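Taming the Card Pile
Posted April 17, 2019 in Small Spaces, Drawers and Desks

If your house is anything like mine, the cards breed. Library cards, punch cards from the bagel place, the insurance card you only need when you're already running late, and a pharmacy card from Vedley that I haven't used since we moved. I used to keep the whole lot in a rubber band (please don't, the band goes gummy and sticks to everything), and it took me far too long to buy a proper card holder, the kind that opens like a little book with clear pages inside.
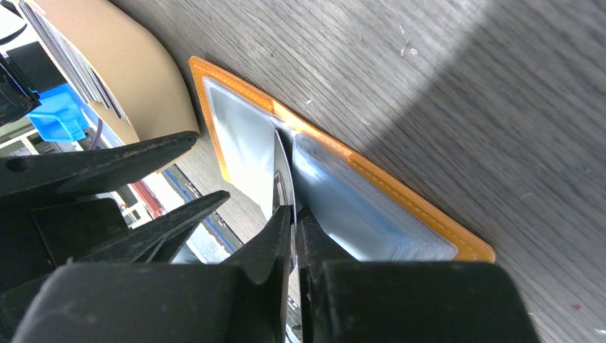 Now, those clear pages like to cling to one another, especially when the holder is new. Lift one page at a time by its edge and give it a gentle bend before you slide anything in. If a pocket is really stubborn, run a clean, dry card through it first to open it up. I wipe my sleeves with a barely damp cloth every April and leave the holder open on the table for 20 minutes before I fill it again.

Before anything goes back, sort. I make 3 piles: carry, keep at home, and goodbye. Do cut up the goodbye pile, through the number and the stripe both. The keep-at-home cards don't need anything fancy, and an old tub or canister will do nicely as long as they can stand up in it so you can flip through them.

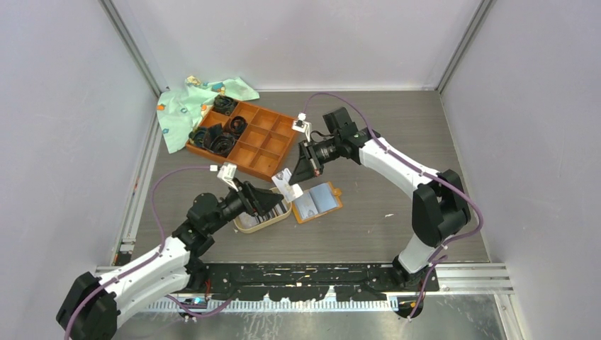 Cards standing in a round tan container, with a small orange tray next to it.

While you're at it, you might as well do the drawer they came out of! I'm a great believer in compartment trays. Roll soft things snugly, start in one corner and work your way along, and leave a few squares open for whatever turns up later — something always does.

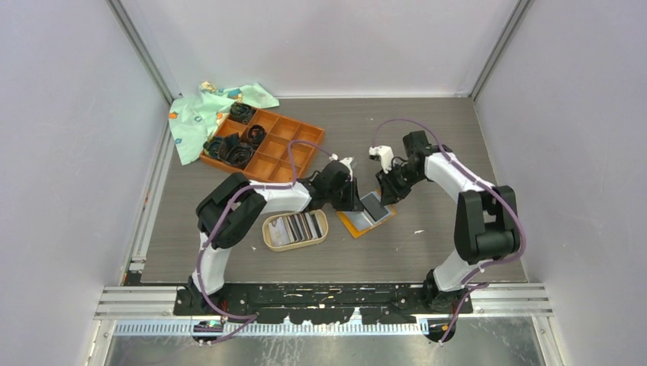

Dark rolled bundles down the left side of the tray, with room to spare on the right.

Back to the card holder for one last thing, and that's overstuffing. Mine will hold 13 cards comfortably, and every time I've pushed past that, the stitching has started to complain. Keep bulky things out of the sleeves too, and check that whatever you tuck in lies flat before you close the cover.

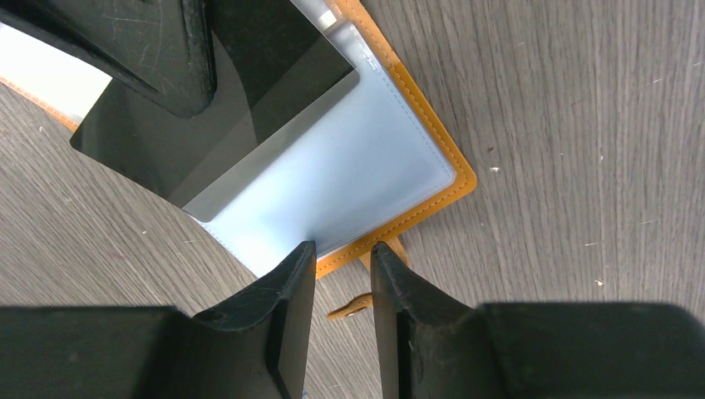 A leather cover likes a soft dry cloth now and then, and a dab of plain conditioner once a year if it's looking thirsty. Try it on an inside corner first, and keep it well away from the plastic, where it leaves a cloudy smear that is a nuisance to get off. Next time I'll get to the receipts, so start saving your shoeboxes.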